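Clipboard history tools, what are you all using?

lstrebel
Feb 23, 2021
So I finally got sick of copying something, copying something else, and losing the first thing. I put Vundex on my work laptop and I love it, but it wants to start with Windows and it eats 209 MB just sitting there. Anybody found something lighter?

pfister_leo
Win+V. It's built in, you just have to turn it on in Settings under System. I dropped every other clipboard tool I had.

lstrebel
I tried that! It forgets everything when I restart unless I pin it, and I never remember to pin it.

barkura_fan
Barkura. Plain text list, searchable, opens with whatever hotkey you pick. Mine has 1,947 entries in it right now and it still pops up right away. Looks like it was made in 1998 — don't care.

pfister_leo
Sure, and how many of those have a password in them? I wouldn't keep a list like that on a work machine.

barkura_fan
You can exclude programs, my password manager is on the list. Second tab in the options.

corinat
I'm with Leo on this one. Exclude lists only work if you remember to set them up, and I know me. I have mine wiped after 5 days and I've never missed anything older than that.

One question for the Barkura people though, does it keep images? I copy screenshots back and forth all day and Vundex shrinks them to mush.

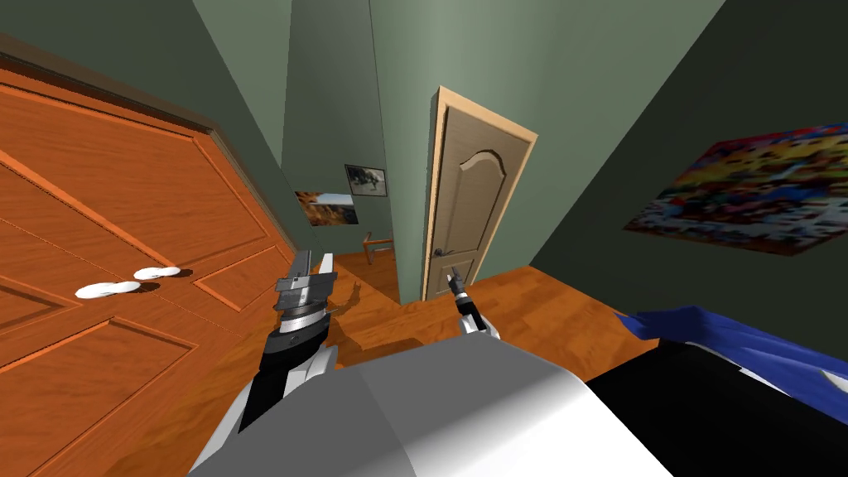
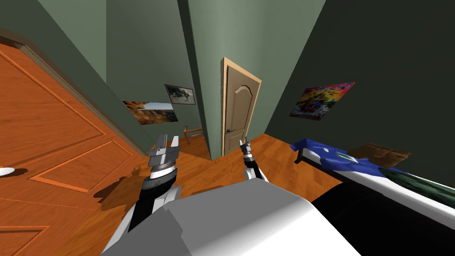

If it only does text I'll stay where I am, mush and all.

barkura_fan
It does images, but only in the newer build, and you have to raise the size limit first. Back up your list before you update, mine came back empty in June and I was not happy.

lstrebel
OK, installing it tonight. Leo, you can say I told you so later.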